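Frequently asked questions about the Parsa tape archive

What is Parsa?
Parsa was a small cassette label which worked from a back room in Mistthorpe. It released Persian and Bengali home recordings, some organ music, and a few things that are difficult to put in any category. I started this site to keep all the information in one place.

Who runs the site?
My name is Nima Rashti. I write most of the pages. Anwara Haque checks the Bengali titles and corrects my mistakes, and there have been many.

How many recordings are listed?
At this moment 646. The catalog numbers go higher than this, but many numbers were never used. Saeed Tehrani, who started the label, liked to skip numbers when he was not satisfied with a master.

Why does PAR 17 have two entries?
There are two different tapes with the number 17. One is the santur album by Manouchehr Bagheri and the other is the Podano compilation. Both are correct. Please do not send me a message about it.

Can I download the music?
Only when the artist or the family gave permission. These pages have a "Listen" line under the track list. For all other tapes we have only the cover text, the track list and my notes.

I have a Parsa tape that is not on the list. What should I do?
Please write to me with the catalog number, the color of the shell and all text on the inlay, also the small text on the spine. If the tape has no number, tell me the first words that you hear on side A. Do not send the tape by mail before we have spoken.

How do you transfer the tapes?
I use a Hilberg deck with two heads. I clean it before every side and I set the azimuth by ear. I do not use noise reduction. Some listeners find the hiss too loud, but when I tried to remove it, the setar lost its high notes.

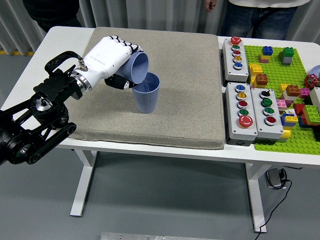

Were the covers really made by hand?
The first ones, yes. Ghazal Mazandarani cut and folded the paper for the first 400 copies. After this the label went to a copy shop, and you can see the difference in the folds.

Do you sell copies?
No. I own more than 3,000 tapes from different labels and I do not sell any of them.

When is the next update?
In May, if the transfers of the organ tapes are finished. Two of them have a broken leader and I must repair this first.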